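# The Case for Keeping the Town Library Open After Five

The Jindelcombe public library closes at five o'clock on four weekdays and at eight on Wednesday. Council is now reviewing whether the Wednesday evening should continue. This essay argues that it should, and that a second evening ought to be added when the next budget is settled.

The review paper relies on a single measure, namely loans per opening hour. By that measure the evening performs poorly. In the last reporting year the library issued 3,440 items in the evening session, a figure well below what the same number of daytime hours would produce. The paper treats the difference as evidence of weak demand. It gives no consideration to who was in the building, or what they had come to do. 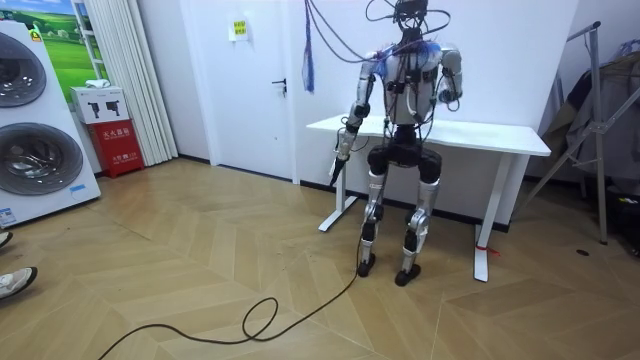
Borrowing has long been a partial account of what a library provides. The reading room is used for study, for job applications, for the completion of government forms and for the company of other people. None of this passes through the loans desk. A body judged by one number will in time be arranged to suit that number, and everything else it supports will be left hanging like the black cables over the robot's head and shoulders, plainly in view and entered in no column. Council officers are aware of this difficulty. Their own door counter recorded 2,146 evening visits, and the figure appears only in an appendix.

Those who use the evening session are, in large part, people with no other opportunity. Cherry Mae Sarmiento works day shifts in aged care and is studying for an enrolled nursing qualification. In her submission to the review she wrote that the evening session is "the only three hours in my week with a desk, a door and a working printer". Jasper Boersma, an apprentice, made a similar point in fewer words. A daytime service, however generous, is of no use to a person who is at work while it operates.
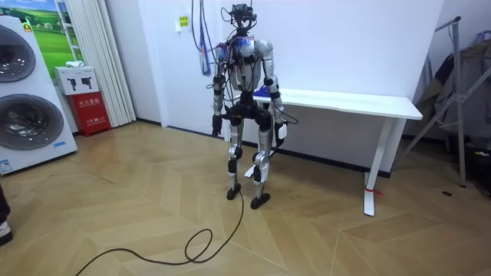
It is sometimes suggested that these patrons could be served online. The library's digital collection, reached through the Umell portal, is a sound investment and should be maintained. It presumes, however, a reliable connection, a device and a quiet place to sit. Many households in the older part of town share one telephone and one kitchen table among five or six people. To direct those residents to a website is to direct them back to the conditions they left home to escape.

The question of cost must be addressed squarely. Evening staffing attracts a penalty rate, and the building must be lit and heated. Against this, the lease and the collection are paid for whether the doors are open or shut. The additional expense of the Wednesday session is $39 per hour above the ordinary rate, a sum that the review paper describes as "significant" without comparing it to anything. The council's own programme of footpath signage would provide a useful comparison.
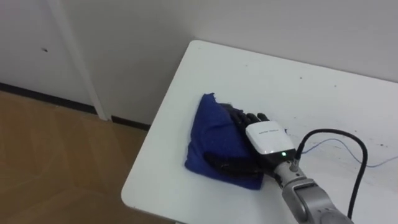

There is also the matter of staff, whose views deserve more weight than they have received. Wian Mokoena, the branch librarian, has proposed that the evening be run with a reduced desk and a self-service return, releasing one officer to assist with forms and printing. The proposal was lodged in March and has yet to be answered. Its merits may be debated, but it ought to be debated before the session is cancelled.

Neighbouring councils offer some guidance. Tawhiri shire withdrew its evening hours and restored them within two years, having found that its secondary students had moved to the food court of the shopping centre. The cost of reinstating rosters and advertising the change was considerable - and it fell in the same budget that the closure had been meant to relieve.
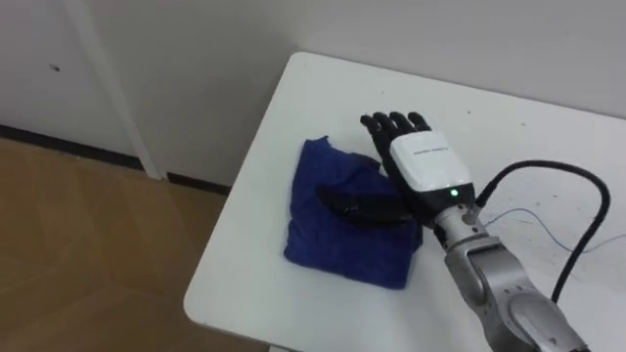
*A robotic hand held open, palm down, above a white table with a folded blue towel.*

A public institution owes its hours to the public as it is, including the part of it that works late, minds children until six or travels home by the last bus. Council should retain the Wednesday session, report visits alongside loans in all future reviews, and give the staff proposal a written reply before any vote is taken.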